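**Wheel Cover Sorter / Inspector - Neltby Parts, Fisemham site**

Neltby buys used plastic wheel covers by the pallet, grades them and resells them to repair shops. We have 2 openings on the day shift. Ref. 1668.

Duties:

- Check both faces for cracks, warping and broken spokes
- Inspect the retaining clips on the back, all the way around the rim
- Match each cover to the catalog by diameter and spoke pattern
- Tag, shelve and log it

Target output is 150 covers per shift after training. Reject anything with a missing clip - clips are not replaced on site.

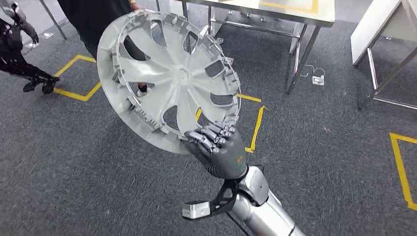
Applicants must be able to stand for a full shift and read a caliper. Experience with auto parts is useful but not required. Training is paid and takes place at the Bramasow warehouse.

Send a resume to Joaquín Troncoso, Receiving, 1593 Wragg Road. Start date is in November.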